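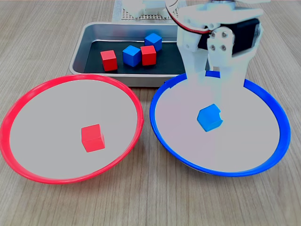 The Delero Community Kitchen will begin a household meal planning program in April, offering local families weekly menus, shopping lists and evening cooking sessions at no charge. Enrollment is open to any household in the Delero school district, regardless of income or size.

The program, titled Plan Once, was developed over the winter in response to requests from families already using the kitchen's pantry and lunch services. Many of those families reported that they had the skill to cook at home but found it hard to decide what to prepare on weeknights, particularly when work schedules changed at short notice.

Each enrolled household will receive a printed menu covering five suppers, together with a shopping list arranged by store section. Menus will run on a cycle of 8 weeks and then repeat with seasonal changes. The first cycle relies on cabbage, carrots, dried beans, eggs, chicken thighs, rice and canned tomatoes, all of which are stocked year-round by grocers in the area. No recipe in the first cycle calls for a blender, a stand mixer or a pressure cooker.

The kitchen has set a limit of 800 households for the first cycle. Applications received after that number is reached will be placed on a waiting list and considered for the summer cycle. Households that do not collect their menus for three consecutive weeks will be contacted before their place is released.

## Cooking sessions

Evening sessions will be held at the kitchen's Skavesero Street location, beginning at 6:30 p.m. and ending by 8:00 p.m. Participants will prepare one supper from the current menu and carry a portion home. Each session can accept 27 participants. Children age ten and older may attend with an adult from the same household, and both will be counted toward the limit.

Participants should bring an apron and a covered container. Knives, cutting boards and all ingredients will be provided. Persons with food allergies are asked to state them on the enrollment form so that substitutions can be arranged before the session.

Session topics for the first cycle include cooking dried beans in quantity, using a whole cabbage across several meals, preparing rice for same-day and next-day use, and safely freezing cooked dishes. A separate session on school lunches will be offered near the end of the cycle if enrollment allows.

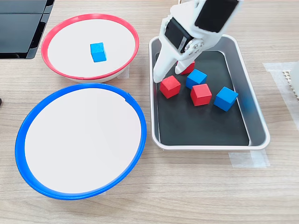

A second location, at the Ninh Branch Library, will open for menu pickup only. The library does not have cooking facilities suitable for group instruction, and there are no present plans to hold sessions there. Printed menus will be available at the front desk during regular library hours, and staff will be able to accept completed enrollment forms.

## Menu design

Menus were prepared by the kitchen's nutrition staff and tested in member households before adoption. Test households were asked to record preparation time, total cost and whether the dish was eaten by everyone at the table. Several recipes were withdrawn as a result, including a baked lentil dish that required more than an hour in the oven and a fish stew that most households considered too costly for a weeknight. A skillet supper of cabbage, egg and rice received the most favorable remarks and will appear in the first week.

All recipes are written for 4 servings. Instructions for halving or doubling are printed on the back of each sheet. Where a recipe produces leftovers by design, the sheet identifies the later meal in which they are to be used and gives the recommended storage time.

Vegetarian menus will be issued alongside the standard set. Households may switch between the two at any point in the cycle by notifying staff at pickup. The kitchen is reviewing requests for a low-sodium menu and expects to announce a decision before the summer cycle.

## Funding and materials

Printing and ingredient costs for the first cycle will be met by a grant from the Clavodik Fund, which also supports the kitchen's weekday lunch service. The grant covers two full cycles. Continuation beyond that period will depend on enrollment figures and on the results of a written survey to be distributed in the final week of each cycle.

The pantry service will not be reduced or altered by the new program. Families who use the pantry may enroll in Plan Once under the same terms as other residents, and pantry staff will mark items on the weekly shopping list that are available from pantry shelves. Pantry hours remain unchanged.

Donations of covered food containers, in any size, are being accepted at the Skavesero Street entrance during business hours. Containers should be clean and have matching lids. The kitchen is unable to accept glass containers or opened packages of food.

## Enrollment

Enrollment forms are available at both locations. One form is required for each household, and proof of address must be shown when the form is submitted. Forms may be completed in English or Spanish, and menus will be printed in both languages. Residents who cannot visit either location in person may ask a relative or neighbor to submit the form on their behalf with a signed note.

Confirmation will be sent by mail along with the first menu and a schedule of evening sessions. Places in the sessions must be reserved separately, and a household may reserve no more than two sessions per cycle until all enrolled households have had an opportunity to register. Cancellations should be made by noon on the day of the session so that the place can be offered to another household.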